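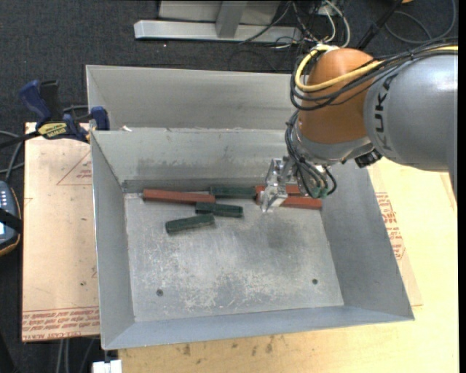 Scratches in a metal bin, and what to keep in it
Workshop & Storage > General

noreenb
Posted Thursday, March 6, 2025

Long argument at our place over whether a grey metal bin with a scratched floor needs doing up or leaving alone. The blocks that live in it are red and dark green, and they have no opinion. Sheyla wants to sand the floor and paint it. I say it will look lovely until teatime. Anyone repainted one and been glad?

nilton_c
Painted one in March two years ago. Glad for three days. The sides are still smart, the bottom looks like an ice rink.

veravirag
Depends on the paint, surely. We used Buken primer and two coats on top and it has held up well enough. You do have to get the old smudges off first, and that took me a whole Sunday and most of my good temper.

nilton_c
What do you keep in it though?

veravirag
Cushions.

nilton_c
Right.

kikier39
Leave the paint and put a rubber mat down. Cut it short of any holes in the floor or you'll be forever fishing grit out from underneath. Blocks land more quietly as well, if you share a wall with anyone.

yaneth_c
Disagree about the mat. Ours curled at the corners within a month and every block ended up leaning on the curl. Flared sides are bad enough for that already — things slide down and settle wherever they please. Bare metal, wipe it now and then, get on with your life.

kikier39
Did you glue it?

yaneth_c
I did not glue it.

kikier39
Well then.

noreenb
Sheyla has read all this and taken the cushion post as total victory. She also wants the reds at one end and the greens at the other. I've asked who is going to keep it like that.

veravirag
Sort by length, not colour. Long ones at the back.

nilton_c
906 posts to my name and I've never seen a sorted bin last past lunch.

noreenb
Mat ordered. Glue too. Paint is "under discussion".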